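Wiping down small frames – what cloth do you use?
Forum: Home and Cleaning > Small Jobs
Started September 15, 2022 | 2,110 views

yaqin_shi
I have a lot of small black frames to clean before they go back on the wall in the hall. So far I've been laying each one flat on a table covered in red and going over the glass with a dry cloth. Two colors of cloth, purple for the glass and blue for the outside of the frame, so I don't mix them up. The small cards stay on the table until I'm done.

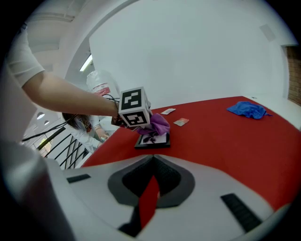 Purple cloth and the first frame. Blue one is farther over.

Questions: does anyone do these flat, or do you hold them up? And is a shiny cloth any good for this? Mine came in a set from Mimine and I still see streaks on some of the frames when they're back under the hall light.

trondura600
Flat is fine. The cloth is your problem. Anything with a satin feel just moves the dust to the corners. Get a plain cotton one, wash it without softener, and throw it out when it goes stiff.

H. Meng
I disagree with trondura600. I've used a smooth cloth on frames for years and it works if you fold it into a pad first. When it's bunched up in your hand you get pressure in one spot and nothing next to it, and that gives you the streaks.

trondura600
Folded or not, it doesn't pick anything up. Try it on a black frame and look at it sideways by a window.

H. Meng
I have. No streaks.

Shiyu Kong
What's the table cover? If it's felt, brush it before you start. Felt holds lint and you'll be pressing the frame into it the whole time. I did four frames on felt last November and the backs were covered in fuzz.

yaqin_shi
Yes, it's felt. It doesn't reach all the way to one end, so there's a strip of bare white tabletop there.

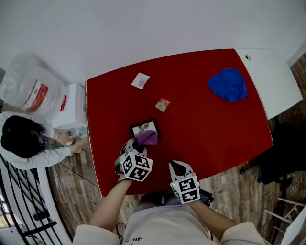

I tried both ways after reading this. Folding helped on the glass. It made no difference on the black edge, where I still get marks in the corners, so I'd say you're both partly right. I'll buy a cotton cloth for the edges and keep the purple one for the glass – it seems a waste to throw it out.

trondura600
Fair enough. Cotton swab for the corners, dry.

Zixuan Q.
Don't spray anything straight onto the glass either. It runs under the edge and gets into the mat. I ruined a print from Trorurholm that way. Put it on the cloth, and only a little.

yaqin_shi
No spray so far, all dry. I'll brush the felt tonight and do the rest on Saturday.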